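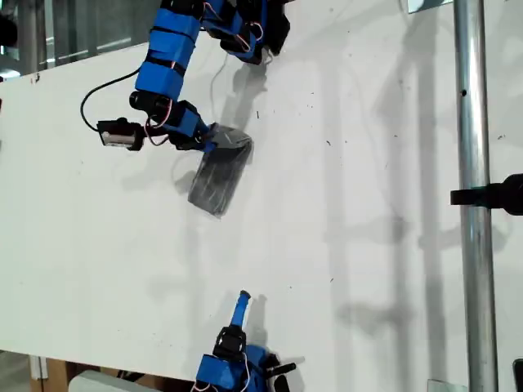

Blauer Roboterarm über einer weißen Tischplatte

Redaktion > Ausland > Fragen und Antworten

Häufige Fragen zu unserer Berichterstattung aus Konfliktgebieten

Drucken | Per E-Mail senden

Woher stammen die Meldungen im Ticker?
Von eigenen Korrespondenten, freien Mitarbeitern vor Ort und zwei Nachrichtenagenturen. Die Quelle steht am Ende jeder Meldung. Eigene Berichte tragen das Kürzel des Autors, zum Beispiel »tb« für Tsion Bogale.

Warum nennen Sie bei Opferzahlen immer, wer sie veröffentlicht hat?
Weil wir sie in den ersten Stunden selten selbst prüfen können. Gesundheitsbehörden, Armeen und Hilfsorganisationen zählen nach verschiedenen Regeln. Weichen die Angaben voneinander ab, nennen wir beide Zahlen. Einen Mittelwert bilden wir nicht. 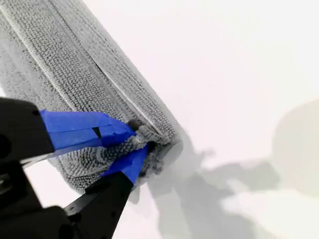
Wann gilt eine Waffenruhe bei Ihnen als in Kraft?
Sobald der vereinbarte Zeitpunkt erreicht ist und beide Seiten die Vereinbarung bestätigt haben. Hat nur eine Seite zugestimmt, schreiben wir »angekündigte Waffenruhe«. Berichte über Verstöße ändern die Bezeichnung zunächst nicht, sie stehen dann im ersten Absatz.

Wie prüfen Sie Videos aus sozialen Netzwerken?
Zuständig ist das Team Ludex unter Leitung von Markos Petridis. Es vergleicht Gebäude, Straßenverlauf und Schattenwurf mit Satellitenaufnahmen und sucht nach älteren Fassungen des Materials. Lassen sich Ort und Zeitpunkt nicht klären, verwenden wir das Video nicht. Das gilt auch, wenn andere Medien es bereits zeigen.

Bei Aufnahmen von Truppenbewegungen kommt eine zweite Prüfung hinzu.

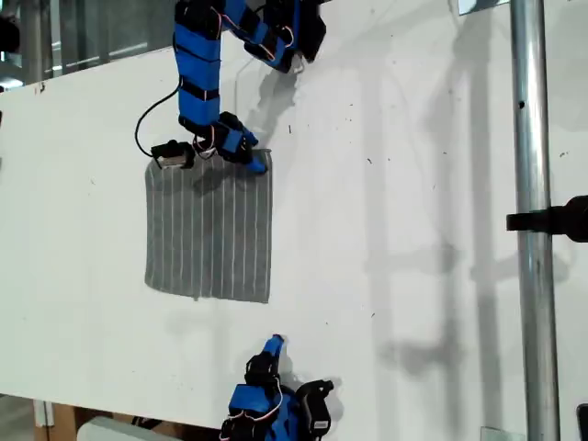 Diese übernimmt der Dienst vom Tag, meist Odette Lebrun oder Jingyi Xiong. Zusammen dauern beide Prüfungen im Schnitt 40 Minuten – bei schlechter Verbindung auch länger. Aufnahmen, aus denen sich die Stellung von Zivilisten auf der Flucht ablesen lässt, veröffentlichen wir grundsätzlich verzögert.

Warum bleiben manche Gesprächspartner anonym?
Wer in einem umkämpften Gebiet mit uns spricht, kann sich damit gefährden. Der Name ist der Redaktion bekannt, im Text steht er nur mit Zustimmung. Über Ausnahmen entscheidet Junhao Wei.

Wie oft wird der Ticker aktualisiert?
Laufend zwischen 4 und 17 Uhr, danach alle 15 Minuten. Korrekturen stehen unter der betroffenen Meldung und sind mit Uhrzeit versehen.

Kann ich einen Fehler melden?
Ja, über die Kontaktadresse im Fuß der Seite. Bitte geben Sie Überschrift und Uhrzeit der Meldung an.

Kontakt | © Tunari Nachrichten | Nach oben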